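What we learned from cutting the pauses

Melaniia Vakulenko
August 25, 2025

In my last post I promised to write about our pause experiments when they are finished. They are finished enough, so I keep the promise. I apologize in advance for the length. My supervisor at Prumamier says that I write long posts and short papers, and that it should be the opposite.

For readers who are new: I work on two-arm robots which learn from human demonstrations. A person drives both arms by remote control, we record the joint positions and the camera video, and then a network learns to predict what the arms should do next. Our network is called Dromer. It is a fairly ordinary model that looks at the current camera image and predicts a short piece of motion for both arms together. I did not change anything inside it for this work. All changes are in the data.

The task is clearing a table. On a gray mat we put many kinds of small things, and the robot has to sort and pack them. We chose things that are difficult in different ways. Berries are small and roll away. Curled red-orange pieces catch on each other, so when you pull one you often get a few. A clear plastic container reflects the light of the room, and a shopping bag changes its shape every time it is touched.

We recorded 200 demonstrations in Plitstead during the spring and the early summer. I drove many of them myself, and my wrists remember it well.

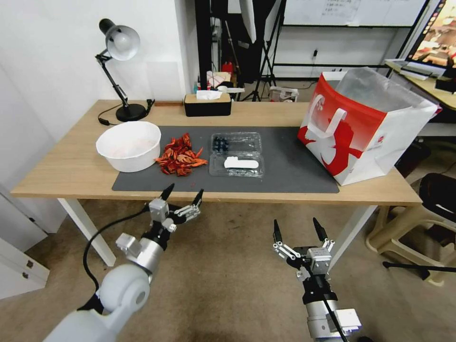 The problem with a robot that waits

The first version of Dromer, trained on all the recordings, had one habit that made me very unhappy. It moved nicely to an object, opened the gripper, and then it stopped. Sometimes it continued after a few seconds. Sometimes it stayed in the same position until I pressed the stop button and went to make tea.

When I looked into the recordings, I found the source, and the source was us. A human driver stops often. She looks at the pile and decides which piece is easier. She changes her grip on the controller, or somebody opens the door and she turns her head. In all those moments the arms stand still, and the camera sees the same picture again and again. The network learns from every frame equally. So it learns that in front of the pile, the most common correct action is to do nothing.

This is a known trouble, and the usual remedy is simple. You remove all frames where the speed of the arms is under some limit. I tried it first. The long freezing was gone in one day, and I was happy until the evening.

Then I saw what else was gone. With two arms, many pauses are necessary. One arm holds the bag open and does not move, while the other arm goes in. One gripper stands still with a package and waits until the second one has a good hold of it. If you cut by the speed of each arm, you destroy the timing between them, and the robot begins to let go too early. It dropped things with great confidence.

The Kinyua rule

We call our method Kinyua, after the street where I was renting a room when we discussed it on the stairs. It is small enough to explain in one paragraph.

For every frame we ask two things. Is at least one arm moving? If it is, we keep the frame for both arms, also for the one that stands still. If both arms are still, we look at the grippers. When a gripper began to close or open shortly before, we keep a short piece of the pause, so that the fingers have time to settle on the object. Everything else where both arms are still, we throw away. After the cut we do not pretend that the recording is continuous. We mark the place, and Dromer is never asked to predict a motion across it.

The last detail took me the longest time to understand. If you join the two sides of a cut, there is a little jump, because no human arm stops at precisely the same place where it starts again. The network learned these jumps as if they were part of the skill, and the arms were shaking near the pile. With the marks, the shaking became much weaker.

The part I wanted to protect most was the work where both grippers share one package. It is the best test for the rule, because each arm must be patient with the other one.
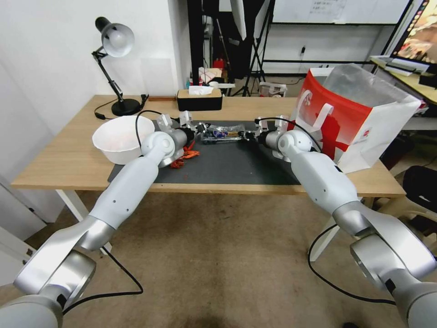

Does the rule need any labeling by hand?

It needs only the recorded joint positions and gripper commands, so there is no labeling by hand. We chose one speed limit by looking at a small part of the recordings and used it for everything.

The numbers

We tested each version of the data with 40 runs. A run was a success when the table was cleared without help and without an object falling on the floor. Dromer trained on the full recordings succeeded in 20 runs. Dromer with the Kinyua rule succeeded in 32. The version with the simple speed cut I tested only informally, and so I give no number for it, although my opinion of it you already know.

I want to be careful with this result. It is one table in one room, with one pair of arms, and I placed the objects myself. I tried to be fair with the placing, but a person who hopes for a result should not be the one who puts the berries on the mat. For the next round a colleague will prepare the table and I will stay outside.

The failures are also different now. Before, most of them were freezing. With the new rule, the most frequent failure is that the arm takes a berry, loses it on the way, and continues as if it still has it. Cutting pauses can't help with this. Maybe it even makes it a little worse, because some of the pauses which we removed were moments when the driver was checking whether the berry is still in the fingers. I don't know yet how to see the difference between a person who is checking and a person who is tired.

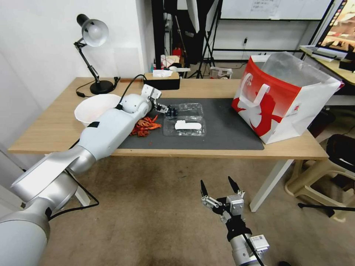
A small dark blue object in the left arm's gripper, the other gripper open.

What comes next

We will write it up as a short paper in October, and I will put the cutting script online at the same time. It needs cleaning first, as half of the variable names are in Ukrainian.

If you have two-arm recordings and want to try the rule before that, write to me and I will send you the script as it is. I am most curious about setups where the driver is much faster than I am. My own pauses are long, and it is possible that the rule is mainly good at repairing me.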